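28 May 2021
Notebook, Clevetti workshop, front room

Spent most of the day on the card rack and the desk it lives on, and I want to get it down before I forget which version was which, as I did in January when we ended up cutting the same thing twice.

So, the rack. The idea for Zusham was always that somebody sitting at the table should be able to see all the picture cards at once without laying them flat and without having to hold any of them up, and the stepped rows do this nicely, better than I expected from the drawing. The back row stands high enough that the pictures in it show over the ones in front. I had the slots a touch too tight on the first try, because I had measured a bare card and forgotten all about the sleeves (again!), and a sleeved card went in only if you bullied it, with a good chance of splitting the corner on the way. Opened everything up a little with the small file and a folded strip of sandpaper, fifteen minutes a row, very pleasant work with the radio on. Cards now drop in and stand up, with a slight lean backwards that I have decided I like.

Sleeves: keep the clear ones. We tried the matte ones from the Chauvin box and yes, they cut the glare from the window, but the colors go milky and the pictures lose all their cheer. If glare turns into a real nuisance I would sooner turn the rack than change the sleeves.

Then the desk, which I keep meaning to write about and never do. The seam where the second section meets the main one still catches things. Paper slides across fine one way and snags the other way, and I found 2 mm of height difference with the feeler strips once I had cleared that end. Put a shim of card under the low side for now. The front edge is in a sorry state, chipped and worn in several places, and I went back and forth over whether to plane it and put on a new strip or leave it alone. Leaving it for the moment. It's a good light wood underneath and it deserves a proper afternoon, with the whole top off and the carpet covered, because sawdust in that dark carpet is with us forever.

Shelf next to it: the bottles and packets have crept into a heap again below the top. I started sorting them by label and gave up when the kettle went. The white unit hangs over the end of the desk more than is comfortable, and anyone reaching for the far corner has to think about their knuckles. Moving it 8 cm to the left would cure it, but only if the Derklow boxes go somewhere else first, so that is really one job pretending to be two.

Cables are still lying loose across the top. I have clips in the drawer for exactly this and will get to them.
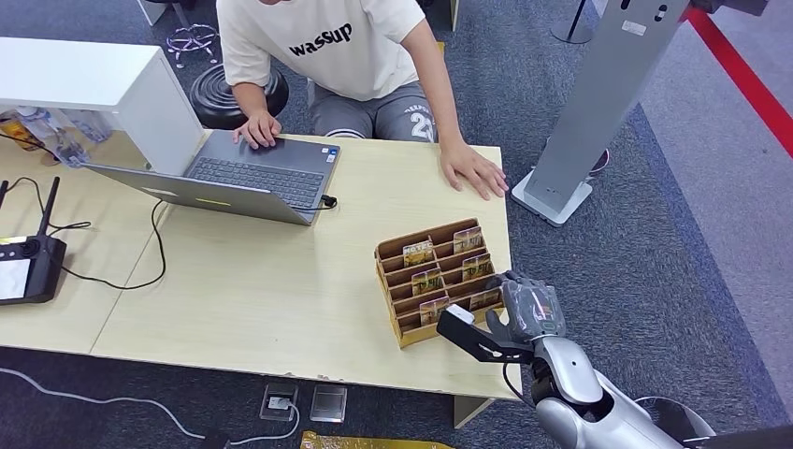 For next time: wax the slots lightly and try the rack with 5 cards in one row to see whether they crowd each other. If they do, the spacing wants changing on the template before anybody cuts another. The template is hanging behind the door, the one with the pencil marks on both sides, and please use the side marked B.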